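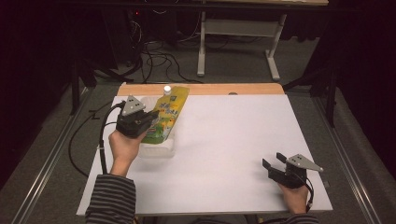 Lotovel hand-held gripper pair, working with a spout pouch over the white board

Lotovel Hand Gripper – service notice for finger pads and cable

Sollia received reports from customers in December that the finger pad of the Lotovel can slowly turn on its arm. The first report came from our partner Adebisi, after 346 cycles with filled pouches. When the pad turns, the grip becomes uneven and the pouch can slip out or be squeezed at the seal.

Please stop using the gripper if you see a gap between pad and arm. Do not tighten the screws more than before – the threaded insert can come out of the plastic.
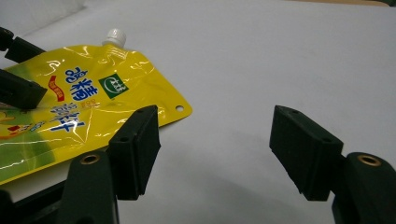 What to check

Look at both screws of each pad every 200 cycles. Close the fingers without any object and compare the two pad faces, they must meet along the full height. Units with serial number under 900 have the older pads, and these we exchange free of charge.
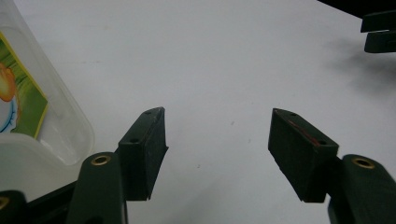
The cable needs attention also. At Dodstead one cable was pulled at the wrist and the gripper lost its signal with the fingers closed. Leave enough slack for the full reach of the arm. A replacement set contains two pads, four screws and one cable tie. Order number 400, ask for Gisela Kleinschmidt in the service department.

Shares 4 | Comments 0

© Sollia – Contact – Back to top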